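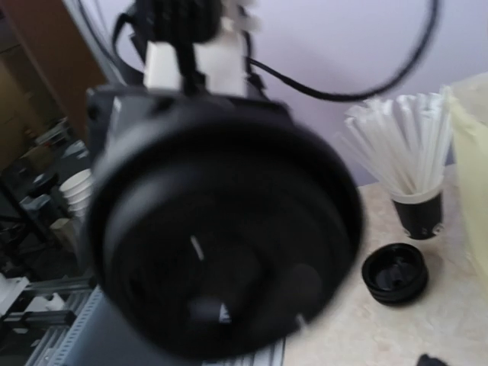
Task allocation is the first decision in any automation plan, and it is made before any equipment is ordered. In these notes the case is the takeout counter at Prandbridge, where part of the order packing was moved to robot arms in March. The job had been treated as one task. On a counter with a bundle of straws standing in a paper cup, a lid lying flat and a stack of cups on its side, it separates into several, each with its own grip and its own way of failing. Straws are thin and shift against each other. A lid offers only its rim. The job description listed all of this as "packing."

1. What moved and what stayed
The arms were given cups, lids and bags. Staff kept order checking, hot items, restocking and anything a customer asked for in person. Before the change a packer handled 90 orders in a shift and spoke to most of the people collecting them. Afterward the same person supervised 2 stations and spoke mainly to the shift lead. Output per station is easy to log. The loss of contact was recorded only in interviews.

2. Shared objects
A paper bag is a poor fixture. It creases, its handle gets in the way, and its opening has no fixed shape. With two arms working at one bag, each must leave the other room. Human packers settle this without speaking, and a written procedure has to state it: which arm enters, which waits, and who on staff may reach in after a stop.

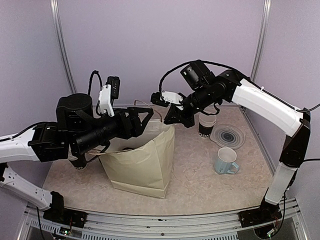 3. Exception work
Over the trial period the log at Prandbridge held 1,359 stops. Most were cleared by the nearest employee in under 10 seconds. None of that time appeared in the staffing model, which counted supervision as idle. Homa Nikzad's report recommends that clearing stops be named as a duty, trained for and paid at the packer grade or above. Students should note where the cup stands relative to the arm when estimating reach-in risk: a joint directly over an open cup leaves little space for a hand.
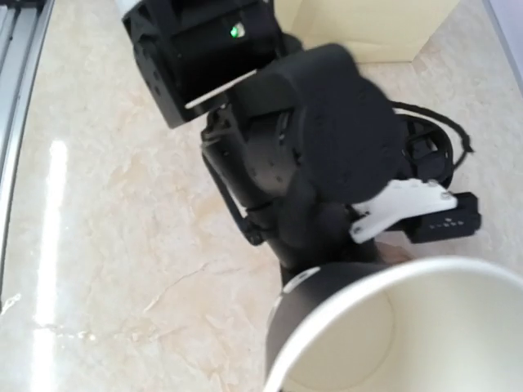

Onyekachi Lawal objects that a higher grade solves the wrong problem, as packers at Prandbridge asked first for rotation back to the counter, and pay came second. The report gives rotation one line. Read section 4 of it before the seminar and bring a draft rota for both stations.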